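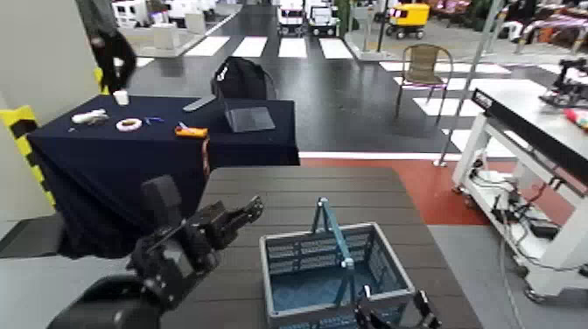 About Wovesness

Wovesness writes subtitles for films that arrive with very little money and a great deal of dialogue. Courtroom dramas, family sagas, a three-hour western where two brothers argue over a well. If people in it talk at length and the distributor has already spent the budget on the poster, it will find its way to us.

We started as an argument in a movie theater lobby. The film had been a Jeltia release, a murder mystery, and the subtitles gave away the killer a full second before the actor opened his mouth. Half the audience gasped early. The other half, who spoke the language, wondered what was wrong with them. We went home and retimed the last scene for fun, sent it to Jeltia, and received a polite note followed some weeks later by an impolite hard drive with the rest of their catalog on it.

To date we have subtitled 391 features, 70 shorts, and one concert film in which the singer mumbles from start to finish. We still get emails about that one.

What we do

Translation, timing, and a final read-through at full volume with snacks. We also repair older subtitle files, including the kind where every apostrophe has turned into a small box and the hero's name is spelled differently each time he enters a room. Repairs pay less than new work and take longer, so naturally we've become known for them.

We don't dub. We tried it for one short, Aryee, with our own voices, and the director asked for the recordings to be destroyed. 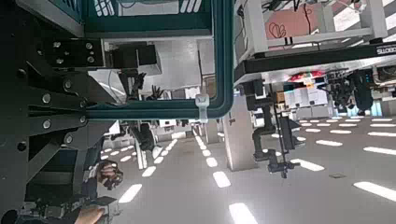 How long does a feature take?

A feature of ordinary length takes 30 working days from the time we have a locked cut and a dialogue list. Without a dialogue list, add a week. If the cut is "locked" in the sense that the editor is still having ideas, call us first and we'll talk about what the word means to you.

Do you work from a script?

We'll read it, but we work from what the actors said. The two can be very different, especially after lunch on a long shooting day. Please send the script anyway; it helps with place names and with whatever the grandfather is shouting.

Can you make the swearing milder?

We can. We'd like a list of where and for whom, in writing, from a person with the authority to decide. A gangster who says "darn" is a serious matter and we want your signature on it.

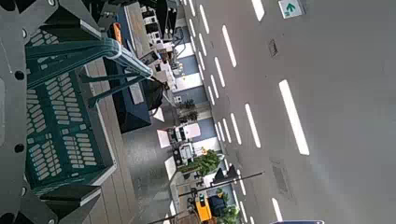
How we work

Every film gets 2 translators. One writes, the other objects. Then they trade places for the second half, which keeps the objections reasonable. The timing is done last, by hand, and we don't carry a line over a cut unless the director talks faster than we can type.

Jokes are billed the same as other lines even though they take ten times as long. A pun on page one can hold up a whole reel. We once spent most of November on a riddle about a goat, and the version that reached theaters got a laugh in the wrong place, which we have decided to accept.

Songs are extra. They rhyme or they don't, you choose, and the price is on the rate sheet.

Credits

You'll find us near the very end, after the drivers and before the logos, usually as people are looking for their coats. On Skistus we were listed as "Woveness Subtitling," and we've kept a screenshot.

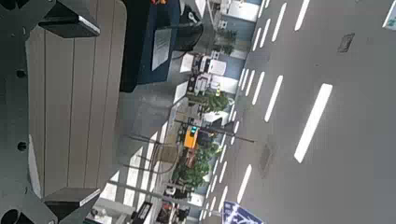
Lâm Chu: I sent them my first feature with a dialogue list I was proud of. It came back with a note on every page and a question about my lead's accent that I'm still thinking over. The subtitles are better than my script. I've told them so and would prefer not to do it again.

Getting in touch

Write to the office with the running time, the language, and a link to the film that still works. Tell us the festival deadline as well — the real one. Esi Tetteh reads the inbox in the mornings and answers in the afternoons. If the film has no dialogue at all, we wish you every success.

Rates last changed 02/04/2018.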